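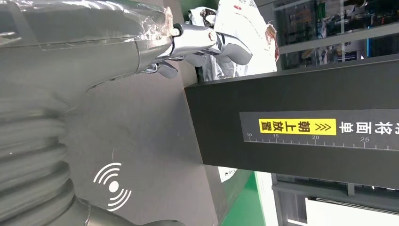 The Trevby arm and hand beside a dark box with a yellow label reading 朝上放置 ("place facing up").

Trevby is a home-built robotic arm and hand put together at the Chong shared workshop. It is best known among hobby builders for its metallic silver hand, its grey bellows sleeve and the detailed build notes that go with it. The design is meant to be copied, changed and argued over, and several other workshops have done exactly that.

Background

The project grew out of an evening class at Chong on small motors and gearboxes. Members who had already built simple two-finger grippers wanted something that could handle soft, awkward things such as bags and pouches, which tend to slip or fold when pinched between flat plates. A hand with jointed fingers was an obvious but demanding answer, and the first cardboard mock-up was pinned to the workshop wall for a whole winter before any metal was cut.

The name comes from the side room where the arm was first bolted down. An earlier name, Vunel, was kept for the control software, so the two words are often mixed up in discussions of the build. In the workshop's own papers, Trevby always means the hardware and Vunel always means the program that drives it.

Arm

The forearm has a smooth grey housing that curves inward towards the wrist. A thick, ridged bellows sleeve in matte grey covers the part that flexes. It stops sleeves, hair and stray wires getting into the works, and it folds up on itself with very little resistance. Early versions had a fabric cover held on with cord, but this sagged after a few weeks of use and was dropped.

Builders often wrap the upper part of the forearm in clear plastic film while they are still making adjustments. Scratches in the housing are a nuisance to polish out, and the film can be peeled off and replaced in moments. It crinkles noisily when the arm turns - a sound that regular visitors to the workshop seem to have grown fond of!

Hand

The hand is the showpiece. Its fingers are made up of curved, polished segments with rounded knuckles, and small gaps are left between the segments so that each joint can bend freely. Getting those gaps right is the slowest part of the whole build. Too tight and the finger sticks halfway; too loose and the fingertip wanders from side to side when it meets an object.

Each finger is pulled closed by a cord and opened by a spring. The cords run back through the wrist to a row of small motors, so the hand itself stays light. The resting pose is loose and partly closed, and builders are advised to tune the springs until the hand returns to it without help. A well-tuned hand has a lovely, unhurried way of settling back.

The fingers close until they meet resistance and then stop, each at its own point. This lets the hand wrap itself around an uneven shape without the program needing to know much about it. The method is an old one in hobby robotics, but it still delights people seeing it for the first time.

Control

Vunel runs on an ordinary second-hand computer. It stores each movement as a list of poses and moves smoothly from one to the next. Poses can be typed in or recorded by guiding the arm with one hand while pressing a key with the other, and most people prefer the second way. A full movement list for a simple pick may hold as few as 6 poses, including the start and finish.

The program limits how hard the cords may be pulled. This limit is set low when it is first installed and should be raised in small steps. The notes are firm on this point, as a snapped cord means taking the wrist apart.

Practice tasks

Bags are a favourite test for the finished hand. A glossy plastic bag slides, creases and changes shape as soon as it is touched, so a pick that worked once may fail on the next try. Builders usually begin with a soft, well-filled bag and move on to flatter ones later.

Boxes teach a different lesson. The hand must approach from above with enough room for the lower fingers, which hang slightly below the palm and can catch on an edge. A box with a printed scale on its face is handy for judging distances by eye, and clear markings also help when setting it back in the same place between tries.

Building and upkeep

The standard plans call for 900 separate parts, counting every screw, washer and spring. That number puts some people off, although a great many of the parts are the same few pieces repeated from finger to finger. Two people working together can share the job nicely, one on the hand and one on the forearm.

The cords need checking before each session. The knuckles need a very small drop of light oil - too much attracts dust and leaves marks on whatever the hand picks up. The bellows should be wiped with a damp cloth and looked over for splits along the folds.

Variants

Zamex is a shorter version intended for a kitchen table or a narrow bench. It keeps the same hand but has a simpler wrist with less sideways travel. Its builders have also tried softer fingertips, which grip better but wear out sooner. A left-handed Trevby was begun in June and uses mirrored plans throughout, apart from the motor row.

See also

Vunel (control software)
Zamex (short arm)
Cord-driven fingers
Shared workshops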